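Search this site Enter keywords Go

The paperless office and other promises

By Tarek Bataineh

Last updated: September 18, 2023

Every few years somebody in Widcombe decides that paper has had its day. This time it was the library service, which announced in May that reservation cards, the events leaflet and the big ring binder of local clubs would all be "moving online". The binder went first. I went in to look up the walking group and was handed a slip of paper with a web address on it.

I am not against computers. I am typing on one. What I doubt is the claim, always made in the same cheerful tone, that putting a thing on a screen makes it easier to find, cheaper to keep and open to more people. Sometimes it does. I would like to see the sums once in a while.

Take cost. The binder was a binder. Its replacement is a system called Flinel, paid for yearly, and the price goes up when it likes. I asked what happens to the listings if the council stops paying and was told it was a good question. Varnham bought something similar before us, and its clubs page still lists a bridge evening at a hall that has since been knocked down. In the binder, someone would have crossed it out in biro.

Then there is the matter of who it is for. The council's own survey says 71 per cent of users "prefer digital". Fine, but the survey was online. I don't know what the other people think because they were not asked, and I suspect some of them are the same people who used to stand at the desk with their reading glasses pushed up, turning the pages.

I had a week in Guimarães a while back and spent a wet morning in a small archive there. The woman in charge had a computer and a wall of drawers and went to the drawers. She found me a street plan in less time than it takes our library's home page to ask me about cookies. One visit proves nothing, I know. But I notice that the people who handle records all day are often slower to throw out the cards than the people who manage them.

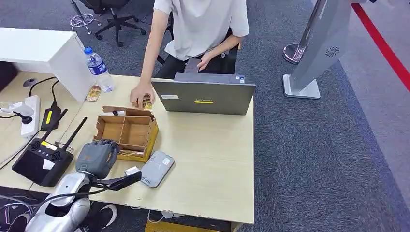
A card, a wooden box and a laptop sharing one desk.

The usual answer is that you can't search a box. You can, though, if whoever filled it had some sense, and you can't search a database if whoever filled it didn't. Our new listings have the choir under "Wellbeing" and the other choir under "Music". I found the walking group in the end by ringing a neighbour.

What bothers me most is how little is ever checked afterwards. The press notice promised savings of £1000 in the first year. I have asked twice whether they turned up. If they did, I will say so in this column, and I'll be pleased about it. Meanwhile the events leaflet is due to stop next, and the library has put up a poster to tell us, printed on rather nice paper.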